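Tingimento de seda com índigo: notas sobre a cuba de frutose

Retomo os apontamentos que deixei a meio em janeiro. Na altura tinha só os resultados em algodão e faltava-me a seda, que se comporta de outra maneira numa cuba alcalina. O método é o da cuba orgânica com cal e frutose, sem hidrossulfito. Quem trabalha com lã conhece o problema: o pH que serve ao algodão estraga a fibra proteica. Com a seda a margem é um pouco maior, mas existe, e convém medir.

Usei índigo natural em pó da Enura, moído outra vez com água e seixos até deixar de se sentir grão entre os dedos. A cal é hidratada, de construção, peneirada. A frutose é a de supermercado. A proporção é a habitual: uma parte de índigo, duas de cal, três de frutose, em peso. Há quem reduza a cal para a seda logo na preparação. Prefiro montar a cuba forte, deixá-la reduzir por completo e só depois baixar o pH no banho de tingir, com um pouco de cuba-mãe diluída em água morna.

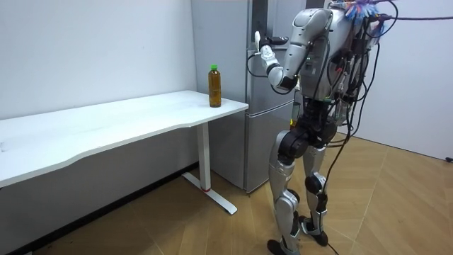
Robô humanoide prateado, de braço levantado.

A seda era uma meada fina da De Graaf, ainda com parte da goma. A desgomagem foi feita com sabão neutro, sem ferver, e enxaguada em várias águas. Este passo decide quase tudo. Uma meada mal desgomada absorve de forma irregular e o defeito só se vê depois da oxidação, quando já não há muito a fazer. Pesei a seda antes e depois: 200 gramas à entrada, 158 à saída. A perda está dentro do que esperava para este tipo de fio.

O banho ficou a pH 10, medido com tira, o que é alto para seda mas tolerável em imersões curtas. A superfície tinha a película acobreada e, por baixo, o líquido estava âmbar, transparente. Se estiver verde opaco, falta redução e é melhor esperar. Se estiver leitoso, a cal ainda não assentou.

Fiz 7 imersões, de dois minutos cada, com intervalos de oxidação ao ar. A primeira dá um tom que engana, porque o verde passa a azul muito depressa e parece mais escuro enquanto a fibra está molhada. A partir da quarta os ganhos são pequenos. Entre imersões espremi a meada dentro do banho, abaixo da superfície, para não introduzir ar. As gotas que caem de volta na cuba são a causa mais comum de uma cuba cansada antes do tempo.

Nota sobre a temperatura: a cuba de frutose aceita mal o frio. Quando arrefece demasiado a redução abranda e o líquido perde o âmbar. Reaqueci em banho-maria, devagar, com o recipiente tapado. Não mexi durante o aquecimento. Depois mexi em círculo, uma única vez, e deixei repousar até o sedimento descer.

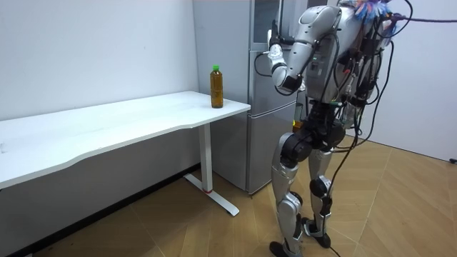
Palesa Rampersad

Terminadas as imersões, deixei oxidar até ao dia seguinte, à sombra. Seguiu-se um banho de água com vinagre, fraco, para neutralizar a alcalinidade, e depois a lavagem com sabão. A seda que sai da cal sem este banho fica áspera e sem brilho. Com ele recupera o ranger característico ao apertar a meada na mão.

O azul final é médio, ligeiramente acinzentado, com boa uniformidade exceto junto aos atilhos. Os atilhos estavam apertados demais, erro meu. Devem ser feitos em oito, largos, e com fio de algodão que não largue cor. Numa das voltas ficou uma reserva clara bem visível, que vou esconder na parte interior da urdidura.

Quanto à solidez, fiz o teste de fricção com um pano branco a seco e outro húmido. A seco não manchou. Húmido deixou uma sombra azul, pouca, que diminuiu com a segunda lavagem. Falta o teste de luz: deixei uma amostra meio tapada com cartolina na janela virada a sul e só a tiro daqui a mais de 2 meses.

Para comparar, meti na mesma cuba um retalho de linho da Flamine, sem mordente nem preparação além da fervura com carbonato de sódio. O linho puxou para um azul mais frio e mais carregado com menos imersões. A diferença vê-se bem com as duas amostras coladas lado a lado na folha. Registei no caderno o peso, o pH, o tempo de imersão e o estado da cuba em cada etapa.

A próxima experiência será sobretingir parte da meada com lírio-dos-tintureiros, para obter verde. A ordem discute-se muito. Vou pôr o azul primeiro e o amarelo depois, com mordente de alúmen aplicado sobre o índigo já lavado, porque o meio alcalino da cuba altera o amarelo. Fica uma segunda meada de reserva para testar a ordem inversa. O fio destina-se à trama do tecido que tenho montado no tear Prorka, em sarja simples, e ainda me falta calcular se chega para a largura toda.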